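물길을 막는 일: Cundside 고층습원의 배수로 차단과 그 이후

2024-01-16

Cundside는 빗물로만 유지되는 고층습원이다. 지하수나 하천수가 들어오지 않으며, 이탄층 표면이 주변 지형보다 높아 물은 중앙에서 가장자리로 빠져나간다. 이탄 채굴이 시작되기 전의 지형도에는 완만한 돔 형태가 뚜렷하게 표시되어 있으나, 현재의 측량 자료에서 같은 형태를 확인할 수 있는 구역은 북쪽 절반뿐이다. 남쪽은 채굴용 배수로가 평행하게 지나가고, 배수로 사이의 이탄층은 건조와 산화를 거치며 가라앉았다.

배수로는 모두 손으로 판 것이다. 가장 오래된 구간은 폭이 좁고 벽이 거의 수직이며, 후기에 확장된 구간은 단면이 사다리꼴에 가깝다. 단면의 차이는 복원 공법을 정할 때 그대로 문제가 된다. 좁은 수직 배수로는 이탄 마개 하나로 막을 수 있지만, 넓은 사다리꼴 배수로는 같은 방식으로 막으면 마개 양옆으로 물이 돌아 나간다. 우회 침투가 시작되면 마개와 벽면 사이의 틈이 넓어지고, 한 계절이 지나기 전에 마개 자체가 들뜨는 경우가 많다.

Clusura 사업은 이 배수로를 차단하여 수위를 지표 가까이로 되돌리는 것을 목표로 한다. 식재나 파종은 사업 범위에 들어 있지 않다. 수위가 안정되면 물이끼는 인접한 잔존 군락에서 들어올 수 있다는 것이 설계의 전제이고, 그 전제가 어느 구역에서 성립하고 어느 구역에서 성립하지 않는지가 현재 모니터링의 주된 내용이다.

두 개의 층

고층습원의 수문을 이해하려면 이탄층을 상부와 하부로 나누어 보아야 한다. 상부층은 살아 있는 물이끼와 갓 죽은 식물체로 이루어진다. 공극이 크고 물이 쉽게 이동하며, 수위는 이 층 안에서 오르내린다. 하부층은 분해가 진행된 이탄으로, 공극이 작고 투수성이 매우 낮으며 연중 포화 상태를 유지한다. 온전한 습원에서는 상부층이 완충 장치의 역할을 맡는다. 비가 많이 오면 수위가 투수성이 높은 윗부분까지 올라가 측방 유출이 빨라지고, 가물면 수위가 투수성이 낮은 아랫부분으로 내려가 유출이 느려진다.

채굴지에는 상부층이 없다. 표면에 드러난 것은 원래 하부층이었던 치밀한 이탄이며, 저류 능력이 작기 때문에 같은 양의 비에도 수위가 크게 출렁인다. 겨울에는 표면에 물이 고이고 여름에는 깊이 내려간다. 물이끼에는 뿌리가 없고 물을 끌어올리는 힘도 모세관 작용에 의존하므로, 여름의 깊은 수위는 정착을 가로막는 직접적인 요인이 된다. 배수로를 막는 것만으로 이 출렁임이 사라지지는 않는다. 평균 수위는 올라가지만 변동 폭은 새로운 상부층이 형성될 때까지 남는다.

하부층의 성질도 채굴 이전과 같지 않다. 배수로 인접부에서는 이탄이 압축되어 용적밀도가 높아졌고, 표층에서는 산화에 따른 분해가 진행되었다. 건조를 심하게 겪은 이탄은 물을 밀어내는 성질을 띠며, 다시 적셔도 원래의 함수 상태로 돌아가지 않는다. Cundside 남쪽 구역의 시추 시료에서도 표층 이탄의 색과 질감이 아래층과 확연히 달랐다. 손으로 쥐었을 때 아래층 시료에서는 탁한 물이 배어 나왔고 표층 시료는 부스러졌다.

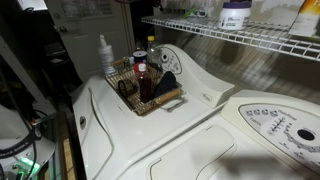 시료의 분해도는 손으로 짜서 판정하는 재래식 척도로 기록하였다. 현장에서 즉시 판정할 수 있다는 장점이 있으나 판정자에 따른 차이가 크다. 이 때문에 같은 시료를 서로 다른 조사자가 따로 판정하고, 등급이 어긋나면 섬유질 함량 측정으로 넘겼다. 어긋남은 중간 등급에 몰려 있었다. 거의 분해되지 않은 시료와 완전히 분해된 시료에서는 판정이 갈리는 일이 드물었다.

마개의 재료와 간격

차단 공법은 크게 이탄 마개와 판재 보로 나뉜다. 이탄 마개는 배수로 인근에서 파낸 포화 이탄을 눌러 채운 것이다. 재료를 외부에서 들여올 필요가 없고, 설치 후 식생이 덮이면 주변과 구별되지 않는다. 조건은 재료의 상태다. 마른 이탄이나 섬유가 많이 남은 이탄을 쓰면 마개가 물을 붙잡지 못한다. 굴착 지점은 수위보다 깊은 곳이어야 하며, 겉의 마른 층은 걷어내어 따로 두었다가 마개 시공이 끝난 뒤 굴착 자리에 덮는다.

판재 보는 폭이 넓거나 경사가 급한 구간에 쓴다. 판재를 배수로 바닥 아래의 치밀한 이탄층까지 밀어 넣고 양쪽 벽 안쪽으로도 충분히 물리게 한다. 이탄층이 얇은 곳에서는 판재가 광물질 기반층에 닿는데, 이때 기반층이 모래라면 차단 효과를 기대하기 어렵다. 물이 보 아래로 빠지기 때문이다. 사전 시추의 목적 가운데 하나가 이런 구간을 가려내는 데 있었다.

Cundside의 1차 시공 구간에는 판재 보 17개를 설치하였다. 나머지는 이탄 마개로 처리하였고, 우회 침투가 예상되는 2개 지점에는 판재 보와 이탄 마개를 겹쳐 썼다. 겹침 시공은 비용이 높고 장비의 체류 시간이 길어 표면 교란이 커진다. 시공 보고서는 이후 구간에서 이 방식을 원칙적으로 배제하고, 같은 조건의 지점에는 배수로 양쪽으로 날개를 길게 뻗은 이탄 둑을 적용하도록 권고하였다.

간격은 경사에 따라 정한다. 하류 쪽 마개가 가둔 물의 수면이 상류 쪽 마개의 밑동에 닿도록 배치하는 것이 기본 원칙이다. 간격이 이보다 넓으면 두 마개 사이에 물이 고이지 않는 구간이 생기고, 마개 하나가 받는 수두 차가 커진다. 수두 차가 큰 마개는 세굴에 취약하다. 평탄한 중앙부에서는 간격을 넓게 잡아도 무방하지만, 돔의 가장자리로 갈수록 경사가 급해져 마개를 촘촘하게 두어야 한다. 설계 도면의 간격은 항공 측량으로 얻은 표고 자료에서 산출하였고, 현장에서 수준 측량으로 다시 확인하였다. 헤더가 무성한 구간에서는 항공 자료가 식생 상단을 지표로 읽은 사례가 있어 도면을 수정하였다.

넘친 물이 흐르는 길도 설계 대상이다. 마개의 윗면은 주변 지표보다 약간 높게 올리고, 넘친 물이 마개 위를 지나지 않고 양옆의 식생 위로 얇게 퍼지도록 한다. 특정 지점으로 물이 모이면 새로운 침식 골이 생긴다. 시공 직후에는 마개가 자체 무게로 가라앉으므로 침하량을 미리 더해 둔다. 침하가 예상보다 컸던 마개는 첫 겨울에 윗면으로 물이 넘었고, 이듬해 보강 목록에 올랐다.

장비의 접근도 제약이 많다. 일반 굴착기의 접지압으로는 포화된 습원 표면에 들어갈 수 없다. 광폭 궤도를 단 저접지압 굴착기를 쓰고, 약한 구간에는 목재 깔판을 깔아 경로를 만든다. 같은 경로를 되풀이하여 지나면 표면의 식생 매트가 찢어지므로 왕복 횟수를 제한하고 돌아 나오는 길을 따로 둔다. 시공 시기는 번식기를 피해 늦여름 이후로 잡으며, Cundside에서는 10월에 마지막 장비가 빠져나왔다. 그 이후에는 수위가 올라 깔판 위에서도 작업이 어렵다.

수위 기록

관측은 Fontes 수문망의 표준을 따른다. 관측정은 이탄층에 수직으로 박은 유공관이며, 안에 압력식 기록계를 매단다. 기록계가 측정하는 값은 수주의 압력과 대기압의 합이므로, 대기압만을 따로 기록하는 장치가 현장에 하나 더 있어야 한다. 보정을 빠뜨린 자료에서는 저기압이 지나갈 때마다 수위가 내려간 것처럼 보이고, 고기압에서는 반대가 된다. 초기 자료의 일부가 이 이유로 폐기되었다.

습원의 관측에는 다른 곳에 없는 문제가 하나 더 있다. 지표가 움직인다. 이탄은 물을 머금으면 부풀고 잃으면 가라앉으며, 그 폭은 상태가 좋은 습원일수록 크다. 관측정이 이탄과 함께 오르내리면 기록되는 것은 지표에 대한 상대 수위이고, 기반층에 고정되어 있으면 절대 수위다. 생태적으로 의미가 있는 값은 상대 수위이며, 물수지 계산에는 절대 수위가 필요하다. Fontes의 지침은 관측정마다 어느 쪽인지를 명기하도록 요구한다. Cundside에서는 기반층까지 박은 금속 봉을 기준점으로 두고, 방문할 때마다 지표와 봉 상단 사이의 거리를 재어 양쪽 값을 모두 산출한다.

관측정은 배수로에 직각인 측선을 따라 배치하였다. 배수로에서 멀어질수록 수위가 높아지는 곡선이 온전한 형태로 나타나면 배수의 영향이 어디까지 미치는지 읽을 수 있다. 차단 이전의 자료에서는 곡선이 배수로 가까이에서 급하게 꺾였다. 치밀한 이탄의 투수성이 낮아 영향 범위 자체는 좁지만, 그 범위 안에서의 수위 저하는 심했다는 뜻이다. 차단 이후 꺾임은 완만해졌으며, 변화의 대부분은 첫 번째 겨울에 나타났다.

여름 수위는 그만큼 빠르게 반응하지 않았다. 차단 전후의 여름을 단순히 견주는 것은 강수량 차이를 무시하는 일이 되므로, 차단하지 않은 북쪽 구역의 관측정을 대조로 삼아 두 구역의 차이가 어떻게 달라졌는지를 본다. 이 방법으로 계산하면 남쪽 구역의 여름 수위는 차단 이후 대조 구역에 가까워졌으나 여전히 더 낮고 변동도 크다. 상부층이 없다는 앞의 설명과 들어맞는 결과다.
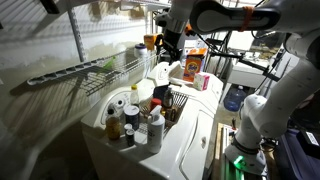 증발산의 영향은 따로 보아야 한다. 남쪽 구역에는 건조화 이후 자작나무와 소나무가 들어와 있었다. 나무는 잎에서 물을 내보내고, 가지와 잎에 맺힌 빗물의 일부는 땅에 닿지 않고 증발한다. 나무를 제거하면 여름 수위가 오를 것으로 예상되지만, 벌채 자체가 표면을 교란하고 그루터기에서 맹아가 다시 나온다. Clusura의 시공 계획은 벌채를 배수로 주변의 좁은 띠로 한정하고, 나머지 구역에서는 수위 상승에 따른 고사를 기다리는 쪽을 택하였다. 소나무의 어린 개체는 이 방식으로 대체로 줄었다. 자작나무는 젖은 조건을 더 잘 견디며, 일부 구역에서는 맹아 제거가 반복되고 있다.

식생의 반응

방형구 조사는 식물 종의 피도를 기록하는 방식으로 진행된다. 차단 이후 가장 먼저 반응한 것은 배수로 안의 물이다. 마개 사이에 고인 물에는 물속에서 자라는 물이끼가 떠서 퍼졌고, 가장자리에서 안쪽으로 수면을 덮어 갔다. 이들은 산성의 얕은 물에서 빠르게 자라지만 이탄을 형성하는 능력은 크지 않다. 둔덕을 이루는 물이끼는 생장이 느린 대신 분해가 더디고, 장기적인 이탄 축적은 대체로 이들에게 달려 있다.

수면을 덮은 매트가 두꺼워지면 그 위로 황새풀류가 들어온다. 황새풀의 그루는 바람을 막고 표면의 습도를 유지하여 물이끼의 정착에 도움이 된다. 다만 황새풀은 통기 조직을 통해 이탄 속의 메탄을 대기로 내보내는 통로가 되기도 한다. 복원 초기의 습원에서 메탄 배출이 늘어나는 현상은 여러 지역에서 보고되어 있으며, 수위가 지표 위로 오래 올라와 있는 구역일수록 그 경향이 뚜렷하다. 수위 목표를 지표 바로 아래로 잡는 까닭의 하나다.

채굴면 한가운데의 나지에서는 상황이 다르다. 표면이 검고 열을 잘 흡수하며, 마르면 갈라지고 얼면 서릿발에 들린다. 날려 온 물이끼 조각이 내려앉더라도 자리를 잡기 전에 마르거나 뽑힌다. 이 구역에서는 차단 이후에도 피도의 변화가 거의 기록되지 않았다. 자연 유입이라는 설계의 전제가 성립하지 않는 구역이라고 보아야 한다. 후속 계획에는 얕은 둑으로 구역을 잘게 나누어 물을 얇게 가두는 방안과, 짚을 덮어 표면의 증발을 줄이는 방안이 올라 있다. 두 방안 모두 비용 산정이 끝나지 않았다.

헤더는 줄었다. 건조한 습원에서 우점하던 관목이 물러나는 것은 예상된 변화지만, 고사한 줄기가 오래 서 있어 외관상으로는 훼손이 심해진 것처럼 보인다. 인접한 탐방로에서 이 구역이 그대로 보이므로 안내판의 문안을 고쳐 수위 상승과의 관계를 적었다.

Kindorari와의 비교

Kindorari 습원은 Cundside보다 먼저 차단이 이루어진 곳으로, 비슷한 채굴 이력을 가지고 있어 비교 대상으로 자주 인용된다. 차단 이후 7년이 지난 시점의 조사에서 배수로 대부분이 물이끼로 메워졌고, 마개의 위치를 현장에서 찾으려면 좌표가 필요할 정도가 되었다. 같은 속도를 Cundside에 기대하는 것은 적절하지 않다. Kindorari의 채굴은 얕은 깊이에서 중단되어 상부층이 조각으로나마 남아 있었고, 잔존 군락이 배수로 바로 옆에 붙어 있었다.

차이는 가장자리에서도 나타난다. Kindorari의 경계는 대부분 자연적인 습지림으로 이어지며, 돔에서 빠져나온 물이 그 숲에 머문다. Cundside의 남쪽 경계는 배수된 목초지와 맞닿아 있고, 경계를 따라 깊은 배수로가 지금도 유지된다. 이 배수로는 목초지의 배수에 필요하므로 차단 대상에서 빠져 있다. 습원 내부의 배수로를 모두 막더라도 경계부의 수위는 이 배수로의 수위에 묶인다.
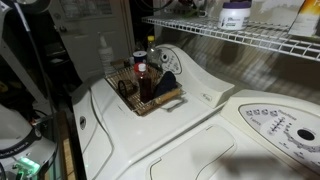
왼쪽 기기 위에 놓인 직사각형 철망 선반. 붉은 뚜껑의 플라스틱병과 노란 뚜껑의 투명한 병이 담겨 있다.

경계부의 처리 방안으로는 완충대가 논의되고 있다. 경계 배수로 안쪽에 이탄 둑을 한 줄 쌓고, 둑과 배수로 사이의 띠를 중간 수위로 유지하는 방식이다. 둑의 심부에는 분해도가 높은 이탄을 쓰고, 기초는 갈라진 표층을 파낸 뒤 그 아래의 치밀한 층에서 시작한다. 표층의 균열을 그대로 두고 둑을 얹으면 물은 둑 아래의 균열로 빠진다. 마른 채굴면에서 시공한 둑의 누수는 상당수가 이런 기초 처리의 누락과 관련되어 있다.

필요한 둑의 총길이는 1,000미터로 산정되었다. 이탄 재료를 둑 바로 옆에서 파내면 굴착 자리가 물웅덩이로 남는데, 깊고 벽이 가파른 웅덩이는 물결이 일어 식생이 붙지 않는다. 이 때문에 굴착은 얕고 넓게 하며 바닥에 완만한 경사를 준다. 재료의 운반 거리가 늘어나는 점은 감수한다.

수질과 탄소

유출수의 용존유기탄소 농도는 차단 직후 올라갔다. 건조한 상태에서 분해된 유기물이 다시 젖으면서 씻겨 나오는 과정으로 해석되며, 농도의 상승이 반드시 반출량의 증가를 뜻하지는 않는다. 유출량이 줄면 농도가 높아도 반출량은 같거나 줄어들 수 있다. 유출구의 삼각 위어에서 얻은 유량과 채수 자료를 곱하여 반출량을 계산하며, 큰비가 올 때의 채수가 빠지면 결과는 실제보다 낮게 나온다. 자동 채수기는 위어의 수위가 정해진 값을 넘을 때 작동하도록 설정되어 있다.

채수한 물은 여과한 뒤 차고 어두운 곳에 보관한다. 물의 색은 갈색이며, 흡광도와 용존유기탄소 사이의 관계식을 이용하면 분석 횟수를 줄일 수 있다. 이 관계식은 지점마다 다르고 계절에 따라서도 움직인다. 차단 이전에 얻은 식을 차단 이후의 시료에 그대로 적용한 초기 계산은 철회되었고, 현재는 차단 이후의 시료만으로 다시 구한 식을 쓴다.

기체 교환은 챔버법으로 측정한다. 바닥에 고정한 틀 위에 밀폐 챔버를 얹고 내부 농도의 변화를 읽는다. 조사자의 체중이 이탄을 눌러 기포를 밀어 올리면 메탄 값이 튀므로, 측정 지점까지 발판을 놓고 발판 위에서만 움직인다. 투명 챔버와 암 챔버를 번갈아 써서 광합성과 호흡을 나눈다. 야간과 겨울의 자료가 부족하여 연간 수지는 아직 제시되지 않았다. 나지 구역의 이산화탄소 배출은 수위 상승과 함께 감소하는 방향을 보였고, 배수로 수면에서는 메탄이 높게 측정되었다. 면적으로 가중하면 배수로의 비중은 작지만 무시할 수 있는 수준은 아니다.

유지 관리

마개와 보는 설치로 끝나지 않는다. 점검은 수위가 높은 늦겨울에 한 차례, 낮은 늦여름에 한 차례 실시한다. 늦겨울 점검에서는 월류와 우회 흐름을 찾고, 늦여름 점검에서는 마개의 균열과 침하를 확인한다. 마개 위아래의 수위가 같다면 새고 있거나 더 하류의 마개가 물을 받치고 있는 것이며, 둘을 구별하려면 측선의 기록과 대조해야 한다.

초기의 누수는 작은 보수로 해결되는 경우가 많다. 균열에 포화 이탄을 눌러 넣고 뗏장을 덮는다. 우회 흐름이 골을 이루었다면 마개를 손보는 것으로는 부족하고, 골 자체를 상류에서 막아야 한다. 판재 보에서는 이음부가 약점이 된다. 판재 뒤에 이탄을 채워 둔 곳에서는 이음부의 누수가 확인되지 않았다.

방목 가축의 출입도 관리 대상이다. 마개는 주변보다 높고 단단하여 가축이 건너는 길로 쓰이기 쉽다. 발굽에 윗면의 뗏장이 벗겨지면 그 자리부터 침식이 시작된다. 남쪽 경계의 울타리는 보수되었으나 동쪽은 사슴의 출입을 막지 못하며, 동쪽 배수로의 마개에는 윗면에 나뭇가지를 얹어 두었다.

다음 조사 기간에는 나지 구역의 관측정을 늘리고, 경계 완충대 예정선을 따라 시추를 추가한다. 완충대의 기초 깊이는 그 시추 결과로 결정된다. 기반층이 모래로 확인되는 구간에서는 노선을 습원 안쪽으로 물리며, 이때 둑의 길이와 재료량을 다시 산정한다.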